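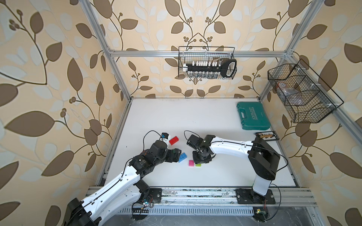 I've been playing in a women's rec league for 16 years and I have owned a lot of rebounders. Most of them ended up leaning on the fence with one corner sagging. The Kotar is the first one I've dragged out every evening without having to talk myself into it!

It's a two-sided model, tight net on one face and a looser one on the other. The tight side fires the ball back hard and low, so you really have to get your first touch sorted (I took the first few off the shin). Flip it over and you get slower, loopier returns that are perfect for chest control and volleys. My daughter is a keeper and she has pretty much claimed that side for diving drills.

Setup took me 52 minutes alone, most of it hooking the bungees on. Do the corners first and work in toward the middle. I went clockwise like a fool and had to start over. With 2 people I think it would go a lot faster. The ground stakes are fine in grass but useless on our turf field, so I throw a sandbag over the back legs there.

I had the smaller Plotier before this and liked it well enough, but it walked backward on every hard shot. The Kotar stays put. The angle adjustment is a simple pin on each side, five positions, and I can change it with cold hands. I bought mine in April and the net is still as springy as it was the first week.

Gripes: the carry bag is too snug, and the zipper is already going. It also doesn't fold as flat as I'd hoped, so measure your trunk. Mine goes in with one back seat down.

I'd buy it again tomorrow. Four and a half stars, and the missing half is all bag.

Reviewed July 2025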